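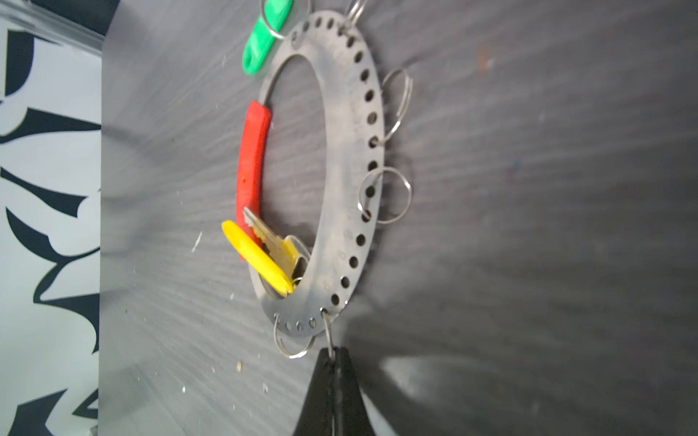 Why do people who look after lots of keys put coloured tags on them?

Coloured tags let you find the key you want with one quick look, so you don't have to try every key in the lock until one fits.

Think about your own front door key for a moment. If it's the only key you have, finding it is easy (as long as you remember which pocket it's in!). Now imagine you work at a school, and there's a key for the library, a key for the sports shed, one for the art cupboard, another for the side gate, and so on and so on until your pockets are jingling and your trousers are falling down. Lots of keys look nearly the same as each other, and they can be very hard to tell apart, especially on a dark winter morning when your fingers are cold.

That's where a big key ring comes in handy. The kind at the top of this page is a wide band of stainless steel with a row of little round holes punched along its outer edge. Smaller rings loop through holes like these, and keys or tags can hang from the smaller rings. You can spot a bright green tag hanging on by its own small silver ring, and a yellow tag with a silver key attached to it. Red, yellow and green are easy colours to tell apart for most people, even from across a room.

What is a split ring?

The small silver rings are called split rings, and you have probably fought with one yourself. A split ring is a piece of springy wire wound around in a coil, so that it goes around nearly twice and the two layers press against each other. To put a key on, you pull the layers apart a tiny bit at the end, poke the key into the gap, and then slide it all the way around until it pops into the middle. It can be tough on your fingernails! A grown-up can help you hold the gap open with the edge of a coin.

The nice thing about a split ring is that the spring is always trying to close itself up again, and so a key hardly ever falls off by accident.

Why does a key have teeth?

Run your finger gently along the edge of a house key and you'll feel bumps and dips. We call these the teeth, and the long part they're cut into is the blade. The wide part that you hold and turn has a funny old name, the bow, and you say it like the bow in your hair.

Inside many door locks there is a row of tiny metal pins sitting on springs. When you push in a key, the teeth lift the pins up. The right key lifts every pin to exactly the right height, and then the lock can turn. If even one pin is too high or too low, the whole thing stays stuck. Girish Shukla, who looked after 86 keys at our local swimming centre before he retired, used to tell the children that a key is like a very short song and the lock will only open if you sing every note.

What do the colours mean?

They can mean anything you like! There is no rule about it. At the swimming centre, green was for outside gates, yellow was for storerooms and red was for places where you had to ask first, like the pump room. Another place might do it completely differently, and that's fine, so long as everybody who uses the keys has learnt the same code. Some people find red and green hard to tell apart, so it's a kind thought to write a word or a number on each tag as well.

Try it at home

Make your own colour code! You will need some thick coloured card, scissors, a hole punch, a pen and some string.

Cut out a few rectangles as long as your finger and round off the corners, so they don't poke anybody. Punch a hole near one end of each. Now choose what each colour is going to be for. You could do one for your school bag, one for your swimming bag and one for your library bag, or you could ask your family whether any of the spare keys in the kitchen drawer need a tag. (Check with them first, and please don't write your address on a key tag, in case it gets lost.) Thread the string through the hole and tie it with a double knot.

When you've finished, write your code on a piece of paper and stick it on the fridge where everyone can read it.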